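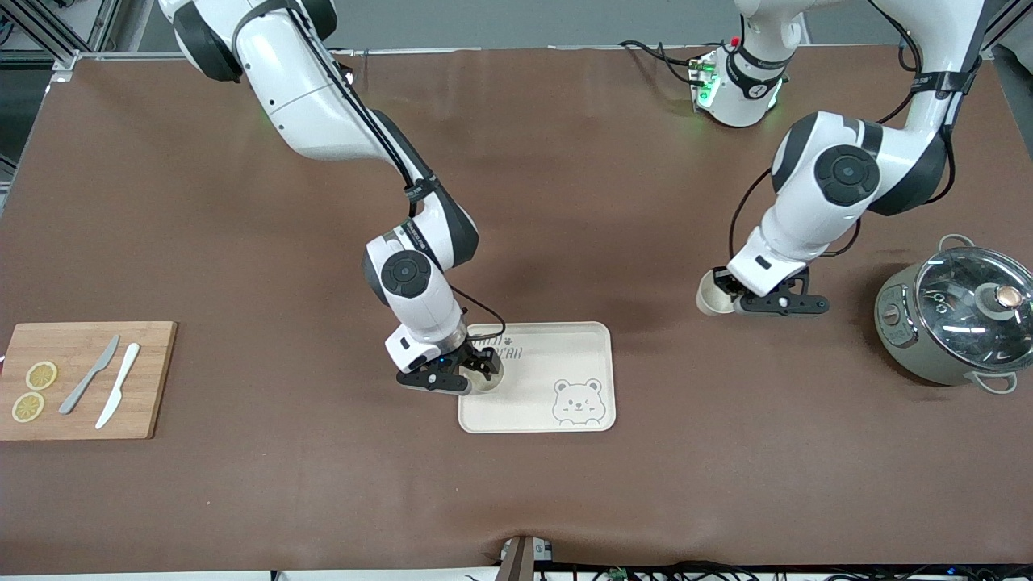 双腕セル。右腕がトレイの上のカップ、左腕が紙コップをつかんでいるところ。

2018年8月20日

朝から双腕セルの点検。7月に組み直してからの累計が2733サイクルになったので、記録をつけておく。

まず右腕のグリッパ。指の平行が少しずれていたので、取付ねじを緩めて合わせ直した。ねじはOktonの短いほうを使う。長いほうだと底に当たる。閉じ幅の原点も取り直し、設定値を641から244に変更。前の値は別の指をつけていたころのもので、直すのを忘れていた。

次に左腕。紙コップを横向きに持たせると、手首を回したときにケーブルが突っ張ることがある。Kasbyの結束バンドを二本切って、肘の手前で余裕を持たせて留め直した。手で関節を端まで動かして、引っかかりがないことを確認。Simardの手引きには余長30ミリとあるが、うちの配線では足りないので多めにとった。

昼過ぎ、把持力を下げてカップの試験。一回目は右が強すぎて縁がへこんだ。二段下げたらへこまなくなったが、今度は持ち上げるときに少し滑る。一段戻してそこで止めた。左は元の値のまま。

台の茶色いシートにしわが寄っている。高さの基準を取るときに誤差が出るので、張り直したいが、腕を退避させて物を全部どかす必要がある。今日はやらない。まな板と鍋の位置は変えていない。

Kundmontに替えの指パッドを注文した。納期は約二週間。それまでは今のパッドを拭いて使う。

夕方に非常停止の動作を見て、電源を落として終了。手前側のケーブルがまだ絡まったままなので、明日はそこから。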